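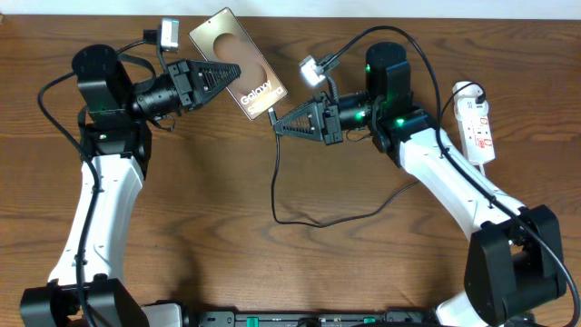 How to oil a wooden tabletop

Posted 18 January 2022 by Wilma Dijkstra

An oiled top needs doing again once or twice a year, more often if people eat at it every day. The work itself takes an evening, but the oil needs several days to harden, so pick a week when you can manage without the table.

These instructions are for solid wood that has been oiled before or never finished at all. If your table is varnished or lacquered, oil won't soak in and you'll be left with a sticky film. To check, put a drop of water somewhere it won't show and leave it for ten minutes. If the wood under it goes darker, carry on. If the drop just sits there, the top may be varnished, or the old oil may still be sound, in which case it can wait.

What you need

Hardwax oil or plain table oil, clear. I use Osden clear, but the method is the same for most of them. Read the tin for drying times.
Sandpaper in 120 and 180 grit, plus a finer sheet for between coats
A cork sanding block
Lint-free cotton cloths -- old sheets are good, old towels are not
Washing-up liquid and a bucket
A vacuum cleaner with a brush head
Thin gloves

A 300 ml tin did two coats on our kitchen table with a little left over. Lies Vermeulen has a longer one and needed a second tin.

Step 1: Clean

Wash the top with warm water and a very small amount of washing-up liquid. Wring the cloth well. Wipe again with clean water and leave it to dry overnight. Grease left in the wood will show as a dull patch later, so go over the places where people sit twice.

Step 2: Sand

Start with 120 grit only if there are rings, scratches or rough spots. Otherwise go straight to 180. Always sand along the grain, with long strokes from one end to the other, and keep the block flat. It is easy to press harder on a stain and make a dip, so sand a wide area each time and let it fade out at the sides.
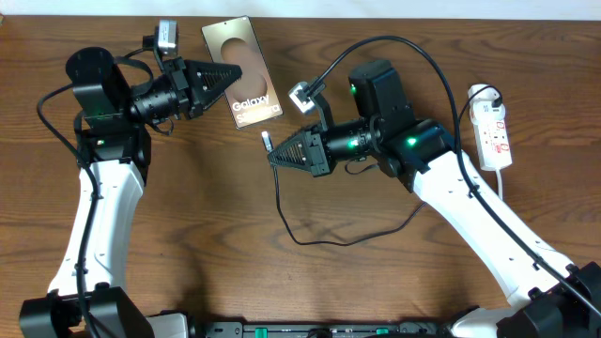
Round off sharp edges with one or two light passes. Vacuum everything, then wipe with a barely damp cloth. That last wipe raises the fibres slightly, and when the top is dry you can take them down with a quick pass of 180.

Step 3: First coat

Stir the oil well, right down to the bottom of the tin. Don't shake it. Pour a small puddle in the middle and spread it with a cloth, working along the grain. Keep it thin. Leave it for 15 minutes, and if any areas have gone dry, give them a little more.

Then take a clean cloth and wipe off everything that hasn't soaked in. Most people don't wipe enough. The surface should feel almost dry under your hand, and there should be no shiny streaks when you look across it towards a window.

Step 4: Second coat

Wait until the next day, or longer in a cold room. Rub the top lightly with the fine paper, vacuum, and put on a second coat half as thick as the first. Wipe off in the same way. 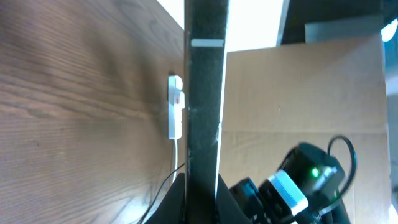

Do the underside too if the boards are thin. Barnabás Gál skipped it on a narrow side table and it had cupped by August. One coat is plenty underneath.

Step 5: Leave it alone

You can put light things on it after 24 hours. Keep water, hot cups and tablecloths off for a week.

Oily cloths

These can catch fire by themselves if left in a heap. Soak them in water, seal them in a metal tin with a lid, and follow your council's rules for getting rid of them. Do this the same evening, before you clear up anything else.

Looking after it

Wipe up spills when they happen. For a single ring, sand that board lightly along its length and oil it again; the colour evens out in a week or two.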